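Speaker notes: Zavia and Vornholm, the next stage of cooperation
Slides 4 to 7. Speaking time 13 minutes.

Slide 4. Thank the hosts on behalf of the Institute. Relations between Zavia and Vornholm are at their strongest since the two governments exchanged ambassadors 50 years ago. The joint statement signed in January commits both sides to yearly talks at foreign minister level. Pause for interpretation.

Slide 5. The statement covers four areas: trade, energy, border transport and industrial training. Members should note that defence was discussed and left out of the final text. If asked, refer to the published statement and do not comment on the talks themselves.
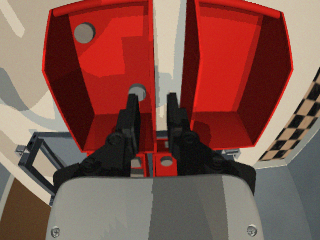
Slide 6. Simulated view of a two-fingered gripper.

Under the training chapter, Vornholm will offer 40 places a year at its technical colleges to students from Zavia. Fees will be met by the host government. Travel costs remain under discussion.

Slide 7. The Dabbas crossing. Both parliaments must approve the customs protocol before the new freight hours can begin. Zavia has completed its second reading. The position of Plirnus, as the third party to the older transit agreement, should be described as "under consultation". Do not give a date.

Move to questions. Return to slide 5 if the chair asks for the full list of areas.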